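Chamado 838 – Bandeja de talheres não cabe na gaveta
Aberto por: Mikkel Grímsdóttir
Produto: bandeja Bodow
Estado: em análise

14h20. O cliente informa que a bandeja não entra na gaveta. A gaveta tem 320 mm de largura útil e a bandeja prende na corrediça direita.

14h45. Pedimos para esvaziar a bandeja e tentar de novo. Mesmo resultado.

15h10. O cliente tirou a bandeja da gaveta e passou a usá-la em cima da mesa, com garfo e pauzinhos dentro. As colheres de plástico e a tábua de corte ficam fora.
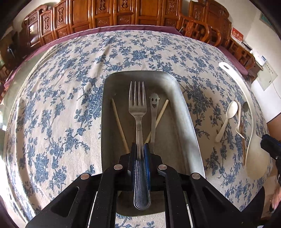
15h30. Falta medir a altura com os talheres deitados. Se passar de 13 mm acima da borda, trocar pelo modelo Larkbridge. Aguardamos resposta.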